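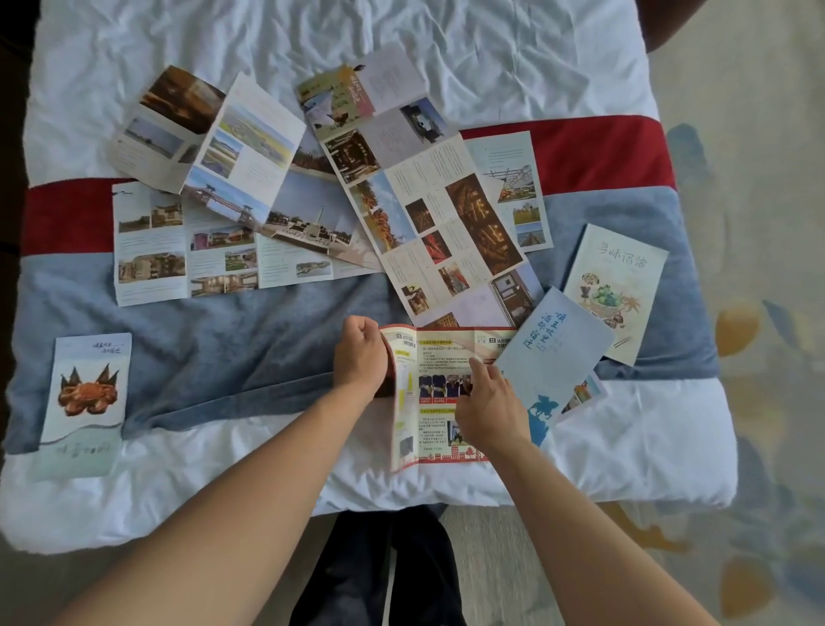 How a Map Shrinks the World

A map is a drawing of a place seen from straight above. The place is large and the paper is small, so the person who makes the map has to shrink everything by the same amount. That amount is called the scale.

What scale means

Suppose a path in a park is 200 meters long. On the park map, the same path is drawn as a line 2 centimeters long. Each centimeter on the paper stands for 100 meters on the ground. This is the scale of the map, and it must stay the same from one side of the sheet to the other. If it changed halfway across, a short walk could look longer than a long one.

Scale is often printed as two numbers with a colon between them. The park map would say 1:10,000. Read it as "one to ten thousand." One centimeter on the map equals ten thousand centimeters on the ground, and ten thousand centimeters is 100 meters. The unit can be anything you like, as long as you use the same one on both sides of the colon. One thumb width on the map equals ten thousand thumb widths on the ground.

The scale bar

Most maps also have a scale bar. This is a short ruler printed near the bottom, marked in meters, kilometers, feet or miles. To use it, lay a strip of paper between two places on the map and make a pencil mark at each one. Then move the strip down to the bar and read the distance.

A scale bar has one advantage over the two numbers. If the map is copied at half its size, the bar shrinks too, and it is still correct. The printed numbers are now wrong.

Roads and rivers bend, and a straight strip of paper does not. For a bending road, use a piece of string. Lay it along the road, pinch it where the road ends, pull it straight and measure it against the bar.

Large scale and small scale

These two names confuse many adults. A large-scale map shows a small area with a lot of detail. A small-scale map shows a large area with little detail. A map of one village is large scale. A map of a continent is small scale.

The village of Kendimcombe is a useful case. On the village map, each house is a small black shape, and the school has its own outline with the yard beside it. On the county map, Kendimcombe is a dot with a name. On the map of the whole country it is missing, although the village is still there. At that scale the dot would be too small to print, and there would be no room for the name.

Leaving things out is a large part of making a map. The mapmaker decides what the reader needs. A walking map keeps footpaths and gates. A driving map drops the footpaths and makes the roads wider than they really are. On many driving maps, a main road measured with the scale bar would be wide enough for a row of houses to stand across it.

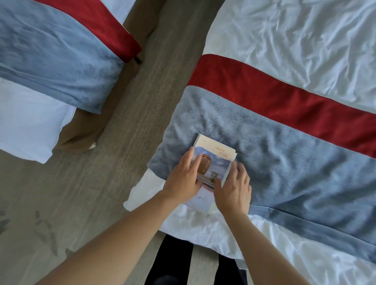

Symbols and the key

Since there is no space for small pictures of everything, maps use symbols. The list that explains them is called the key, or legend. A blue line is usually a river. A patch of green is often woodland, but it may be a park or low ground – check the key before you decide. Different publishers choose different colors.

Thin brown lines on hills are called contour lines. Every point on one contour line is at the same height above the sea. Where the lines are close together, the ground is steep. Where they are far apart, the slope is gentle. The hill at Penarow has 8 contour lines on its north side squeezed into a narrow space, and the path goes up the south side.

Which way is up

On most modern maps, north is at the top. This is a habit and not a law of nature. Some older maps have east at the top, and a town map on a signboard is often turned to match the way you are facing when you read it. Look for an arrow with the letter N.

Try it: map your room

You need squared paper, a pencil, a tape measure and an eraser.

1. Measure the length and width of the room.
2. Let one square stand for 20 centimeters.
3. Draw the walls first, then the door and windows.
4. Measure the bed and any tables or shelves. Draw each one as it looks from above.
5. Give each kind of object a symbol or color, and write a key.
6. Add a scale bar and a north arrow.

A bed 200 centimeters long will be ten squares long. If your drawing has a bed longer than the wall behind it, one of the measurements is wrong. Check the wall first.

Text by Štěpánka Bartoš. Last checked 3 May 2026.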